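Can a robot do my washing-up yet? I went to Lolterton to ask

I have been promised a robot that does the dishes since I was about seven years old, and I am now well past the age where you start groaning when you sit down. So when a reader wrote in asking whether she should hold off buying a new dishwasher "until the robots are ready", I thought, right, let's go and ask someone who would know.

That someone works for Dadach, a small firm on the edge of Lolterton which teaches robot arms to do dull jobs. She has been there from near the start and before that she spent years fixing packing machines for a biscuit factory. She was happy to talk as long as I left her name out of it (her mum reads this page and already thinks she talks about work too much). We met on a Saturday morning, she made the tea, and I got my question in before the kettle had boiled.

Should my reader wait?

"No. Buy the dishwasher," she said. "A dishwasher is a robot, if you like. It's a very good one. It does one thing in a box where nothing surprises it."

What she works on is the bit either side of the box. Scraping the plates, getting them in, getting them out, knowing that the big blue bowl lives on the high shelf and the chipped one goes at the back. I said that was the bit I hated most and she laughed and said it's the bit everybody hates most, and it's also the bit that's hardest to build.

I asked how hard. She told me about a trial they ran in October with a café in the town, clearing cups from a counter into a rack. On a good day the arm managed it 90 times out of a hundred, and I said that sounded brilliant!

"It sounds brilliant until you work there," she said. "Think of a Saturday lad who drops one cup in ten. You'd have a word with him by lunchtime."

And it was slow, too. The café girls could clear the lot while the arm was still making up its mind about a saucer. They were very nice about it, she said, and one of them used to cheer when it got a teaspoon.

We got on to shops after that, because I had read somewhere that shelf stacking was as good as solved. She pulled a face. Rebane, which runs the hardware shop on the high street as well as a warehouse out by the bypass, has had an arm going in the warehouse for a year and is pleased with it. It lifts boxes off a pallet and puts them on a belt. All the boxes are much the same, the floor is flat and there's a fence round it so no one walks through the middle.

"Then they asked if it could do the shop," she said. "And the shop has bags of screws hanging on hooks, and mops, and rolls of that net stuff for peas. A mop is a nightmare. You pick up one end and the other end goes off and has its own life."

I asked what the easiest thing in a house would be, if she had to pick. She thought about it for ages. Wiping a table, she said in the end, so long as somebody else had cleared it first. Folding flannels, too, if you didn't mind them a bit wonky. Socks are a no. She has strong feelings about socks — they stretch, they're inside out, and half the time the other one isn't in the pile.

What surprised me was how much of the job is people doing chores by hand, over and over, so the machine has something to copy. I'd pictured rows of clever types typing. There is some typing, but there is also a lot of moving cups from one side of a table to the other with a pair of plastic fingers. A new starter might do the same job 50 times before lunch.

"You find out how much you know without knowing it," she said. "I've picked up mugs all my life. Then you do it with two stiff fingers and you think, hang on, how do I know when to stop squeezing?"

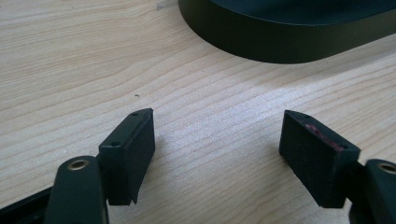 I went home and tried it with the kitchen tongs, by the way, and she's right. Mugs are fine by the rim. A wine glass had me sweating, and I gave up on a fork lying flat on the worktop after chasing it all the way to the bread bin. My own hand does it without bothering to tell me how.

Fingers wear out as well, I learned. The grippy part goes first, and once it has gone smooth the thing starts dropping jobs it could do the week before, so they change them more often than they would like. Her view is that folk at home won't put up with that. "People don't even change the filter in the cooker hood," she said, and I looked at my shoes.

Money was the other thing I wanted to pin down. She wouldn't give me a price for a home machine as there isn't one to sell, but a plain arm of the sort they use for practice, made by Dukton, cost them £1730 second hand. That's without anything to stand it on, or anyone to tell it what to do. I worked out that I could pay the boy next door to do my dishes for a very long time with that.

So when, then? I pushed her on it, I'm afraid. She has a daughter who is 16 and who would very much like to know if she'll ever have to clean a bathroom.

"She'll have to clean a bathroom," she said. "She might not have to unload a dishwasher when she's my age. I'd put a tenner on that. I wouldn't put twenty."

She thinks care homes and hotel kitchens will get there before houses do, where there's a lot of the same plate and someone on hand to sort things out when it sulks. Homes come last because no two are alike, and also because of dogs. I hadn't thought about dogs. Apparently a test in a colleague's kitchen came to a stop when the spaniel took a liking to the sponge.

I asked, on the way out, who does the washing-up at Dadach. There was a rota on the wall by the sink, in felt tip, and it was her turn.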